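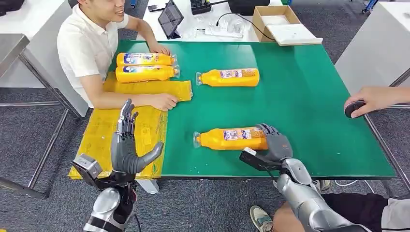 Bottle grasp on the green table, right hand on, left hand up.

Skunoton hand set, 3 weeks in

2 stars. Wanted to give it 4.

Setup was quick. Mounts fit our arms, the Clustent driver found both hands first try. Finger motion is smooth, quieter than the Brositz pair we had before. Grip on round plastic bottles lying down is good, even low on the body near the base.

Now the bad part. Right hand stalls closed. No warning, fingers just stay where they are and the release command gets ignored. Log says fault 623 and nothing else, manual skips that number completley. Happened 16 times so far, always with something in the grip. Left hand, same firmware, zero faults.

Worse: the soft stop doesn't open it either. You have to cut power and wait 80 seconds for the reboot. Romain Huet got a fingertip pinched in February reaching in to free a bottle. Bruise, no cut, but we had people sitting right at the table and that's how we work most days. New rule here, hands off until the power is out.

Support (Eero Manninen) answered same day, nice guy, sent a patch. Patch made the stalls shorter, didnt stop them. Replacement hand is promised, no date.

If you only handle stuff behind a fence, maybe OK. Near people, wait for a fix. Will update when the new hand shows up.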